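Virden Toy Library to Open Second Lending Branch in Skerkham This November

SKERKHAM – The Virden Toy Library announced today that it will open a second lending branch in the former Bruva furniture showroom in Skerkham in November. The new branch will give families on the east side of the county free access to building sets, puzzles, board games and early learning materials, which until now could be borrowed only from the main library in Virden.

The Skerkham branch will open with 955 items on its shelves. Of these, 119 are building and construction sets suited to children from 18 months to 11 years. The remainder are puzzles, pretend-play sets, musical toys, and games for older children and adults. Every item will be listed in the shared catalog, and members may reserve from either branch and collect from whichever is closer to home.

"Families in Skerkham have been making the drive to Virden for years, often with small children in the back seat and a large bag of toys in the trunk," said Ruben Verhoeven, director of the Virden Toy Library. "They have asked us for a branch of their own at every annual meeting I have attended. We are very pleased to be able to give them one." 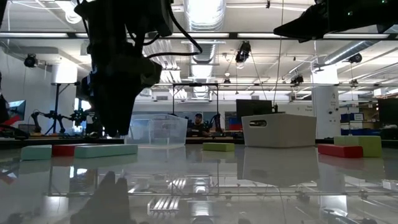 Page last updated: November, 9:40 a.m.

The decision to place construction toys at the center of the new collection follows a review of lending records at the main library. Blocks and other open-ended building sets were the most frequently renewed category in each of the past three years, and the waiting list for larger sets has at times stretched to 11 weeks. Members will be able to keep a building set for up to four weeks, with one renewal if no other household has reserved it. Puzzles and games will continue to be lent for two weeks.

Sets will be checked and cleaned each time they are returned. Staff will replace missing pieces where matching parts are available and will note any shortage on the catalog record, so that borrowers know what to expect. Members who lose a single piece will not be charged. The library asks only that the loss be mentioned at the desk when the set comes back.

The showroom has been renovated under a lease agreement with Bruva, which moved its retail operation to a larger site last year. The work included new flooring, wider doors at the street entrance, an accessible restroom with a changing table, and a quiet room that may be booked by families whose children find busy spaces difficult. The architectural firm Nghiêm prepared the plans. Original display windows on the street side have been kept – they will be used for seasonal exhibits from the collection and for notices about neighborhood events.

Funding for the renovation came from the county's family services budget and from a public appeal held in the spring. Running costs for the first two years will be met by the library's general fund. No membership fee will be introduced at either location.

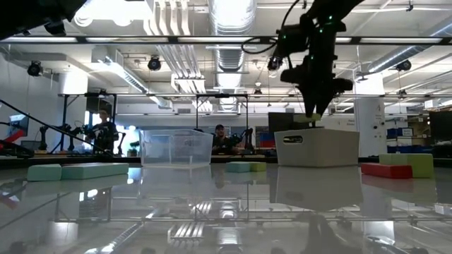
Parents who attended the planning meetings have welcomed the news, although several asked for longer opening hours. One mother of twins told the meeting that she had stopped buying large toys altogether after joining the library, and that her only complaint was the early closing time, which made it hard for anyone with an ordinary job to return a set before it was overdue. She added that she would gladly give up a morning session in exchange for an evening one.

In response, the library has adjusted the proposed schedule. The Skerkham branch will stay open until 7 p.m. on two evenings each week, and a return locker beside the entrance will accept smaller items at any hour. Larger sets must still be handed in at the desk, where they can be checked against their contents list.

The branch will also offer 17 free play sessions during its first season. These include drop-in mornings for babies and toddlers, an after-school building club, and a monthly games evening for teenagers and adults. Sessions will be led by library staff. Places at the building club are limited and must be reserved in advance – registration will open at both branches on the same morning.

Membership is open to any household in the county, as well as to licensed home daycares, preschools and community groups. Applicants should bring one form of identification and proof of address. Current members do not need to register again, and existing cards will work at both branches. Group members may borrow up to eight items at a time; household members may borrow up to four.

Donations of used toys will be accepted at Skerkham from the second week of operation. Items should be clean and complete. The library cannot accept stuffed animals, battery chargers, or toys without a visible maker's label.

About the Virden Toy Library

The Virden Toy Library is a nonprofit lending library serving children, families and caregivers throughout the county. It lends toys, games and learning materials free of charge and provides supervised play sessions throughout the year.

Media inquiries may be directed to the library office in Virden. Interviews with Ruben Verhoeven and visits to the Skerkham branch before opening can be arranged on request.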